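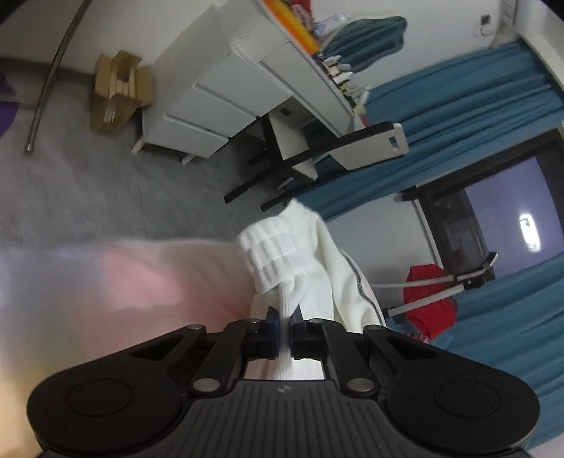

Sólveig Eyvindsson has kept the gripper at Winton working for two years, and she'd like it known that most of the job is wiping things.

"People imagine soldering," she says. "I own a soldering iron. It's in a drawer and it's very well rested."

The gripper is a hand-held one, the sort a person carries round a room and uses to pick up laundry so that a machine might one day do the same. Winton bought it from Avavix along with a manual of 90 pages, 10 of which she considers worth reading. The rest, she says, concern the warranty.

Her routine starts with the pads. Knitted things are the worst for them. "Anything ribbed sheds. You pinch a sock, you let go, you've kept a bit of the sock. Do that 700 times and you've got a gripper wearing a jumper." She cleans both pads with a damp cloth, lets them dry and closes them on a strip of paper. If the paper slides out, she does them again.

Then come the linkage arms and their pivot pins, which she checks by wiggling each finger and listening. What is she listening for? "A click. If I hear one I tighten the pin. If I still hear one it's my wrist."

The one proper breakdown came last May, after 253 hours of use, when a finger began closing late. Steinar Þrastardóttir, who shares the workbench and the blame, was sure it was the software and spent a whole afternoon proving it. Eyvindsson took the arm off and found a thread wound round a pin.

"White cotton," she says. "I've kept it. It's taped above his monitor."

Þrastardóttir, asked for his side, says the software was also wrong.

They disagree about oil as well. He would put a drop on every joint. She won't have it anywhere near the bedding, having once spent an evening getting a grey smear out of a pillowcase. For now the oil lives in his half of the cupboard, and the spare pads, ordered from Osteck, live in hers. She's down to her last pair and the next lot is almost due.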